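Week 6 handout - collecting demonstrations
Notes by Jyoti Pal. Bring to lab, we start at 2 sharp

Recap: policy only knows what's in the demos. No recovery examples = no recovery. People keep forgeting this in the write-ups.

What counts as one episode
- start: arms at rest pose, box anywhere on the front table
- end: operator releases, hands off for a second
- dropped it? keep recording, pick it up, finish. Tag "recovery", don't delete

Targets for April: 595 episodes over all groups. We have 338 so far, Mittal set included. The Varnovden set is NOT included, different wrist mounts, dont mix them in.

Vary on purpose: box position, box angle, who is driving. Don't vary table height. Change the start position between takes, even a hand's width helps.

Wrist views vs head view. Head view tells you where the box is, wrist view tells you what the fingers are doing. Look at both before you accept an episode. If the red square is hidden in one, check the other.

Box with the red square, from a wrist and from the head:
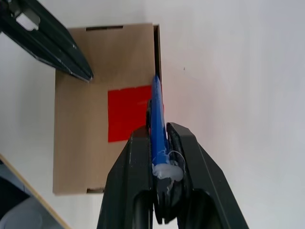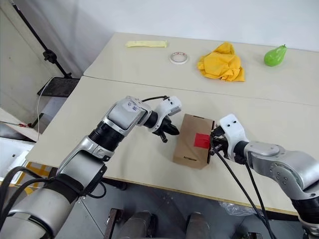
Labeling: one plain sentence per episode, present tense. "Right arm steadies the box." Not "good grasp", that's a grade and goes in the other column.

Two-arm tasks - note which arm touches first. Timing between arms is where the Maltham baseline falls apart, see reading.

Bad data, throw out: frozen camera, clocks out of sync by more than 50 ms, operator talking to someone and parked mid-air.

Reading for next time: Tristau report, sections on operator drift only. Skip the appendix.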